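Gripper drops or tilts thin strip when putting it back in slotted holder
Asked 12 Aug 2023 in Grippers and End Effectors
Viewed 562 times, 3 answers

We have a small cell that takes thin metal parts out of holders on a gray board, shows them to a reader and puts them back. The board is fixed to an aluminum extrusion wall. The arm is a Ternilden and the gripper is a Kisance with the stock fingers. Taking parts out is fine. Putting the long strip back in its slot is where it goes wrong.

It ran from June with no trouble. Then last week the arm stopped with a force fault on the way into the slot. I cleared it, ran it again and got 200 cycles before the next one. Since then it has faulted 31 times. Twice the strip came out of the fingers completely and landed on the floor outside the guard, so I have the cell locked out except when I'm testing.

What I have tried: re-taught the approach point, cleaned the finger pads, swapped the strip for a new one, and cut the insertion speed in half. Slower made the faults less frequent but did not get rid of them. Grip force is set to 44 percent. The wider holders on the same board have never faulted.
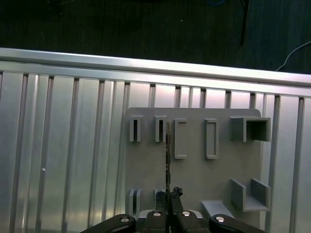

Did you re-teach with the strip in the fingers or with empty fingers? It makes a difference with a part that long. A degree or so of tilt at the grip is nothing on the wide holders, but at the far end of a strip you can miss a narrow slot completely.

With the strip in. I jogged it down by hand and it went in clean. The fault comes in auto.

Answer 1 (accepted)

If it goes in clean by hand and faults in auto, I would look at the pick before the place. The strip is probably shifting when the fingers close, and you don't notice until it has to go in a slot.

Take it out in auto, stop the program before the approach, lock the cell out and put a small square against the strip. Do that ten times and write down the angle. If it changes from one pick to the next, no amount of re-teaching will help. On our Kisance the screw at one finger pivot had backed out a little and that finger closed late. It pushed the part over every time, a bit more as the day went on. Check all the pivot screws with a torque driver. Ours looked tight and weren't.

Also raise the grip force in small steps, but only after the screws are right, or you'll bend the strip.

Answer 2

turn off the force limit, we did that on ours and it stopped faulting

Reply: Please don't do this. The fault is what keeps the arm from driving a metal strip into the board. With parts already going over the guard somebody will get hurt.

Answer 3

Not the cause, but you need to fix the guard too. We put a Bravier mesh panel on top of the existing one and lowered the transfer height so the arm never carries a part above it. Make the program check the grip before every move as well. If the finger position reads fully closed, the part is gone and it should stop right there.

Update from the asker: Two loose pivot screws on the same side. Replaced them with new ones and threadlocker, re-taught the slot, and no faults so far at the old speed. Grip force is still 44. Guard panel is on order and the cell stays locked out until it is fitted.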